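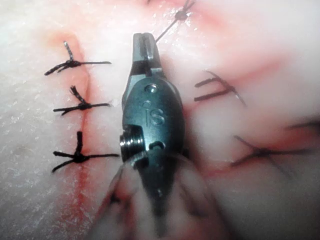
Instrument tip beside a row of tied knots.

Review: Plutum Suturing Kit, second edition
Dec 16, 2019

Our robotics club bought the Plutum kit in October with the 3000 dollars set aside for something sensible. It covers the practice lessons and the marking software for two-armed suturing. The arms you find yourself.

Lesson one is tying a knot. So are lessons two to nine. The manual, all 44 pages of it, calls this "foundational".

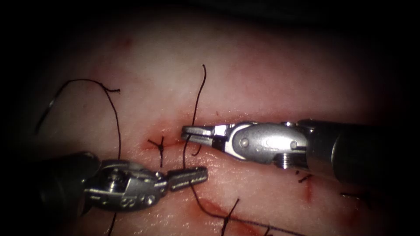 The marking software is the good part. It grades every stitch out of 50 and is as warm as a parking inspector. My best effort got 31, with a note about "thread behaviour".
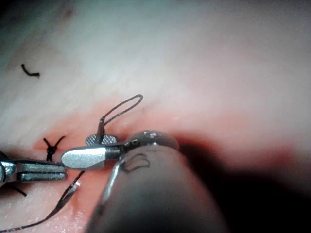 Reviewed by the Secretary, Nundau Student Robotics Club

Thread management gets a single paragraph, and it needed a chapter. We spent whole evenings on loops that wouldn't go where we wanted, and learned more from the older Vakari guide, which is free and has a worse cover.

Would I recommend it? To a patient club, yes. The colour-coded lesson cards are lovely and I've already lost two.
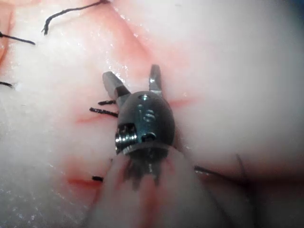

Jaws open, with loose thread and small cuts nearby.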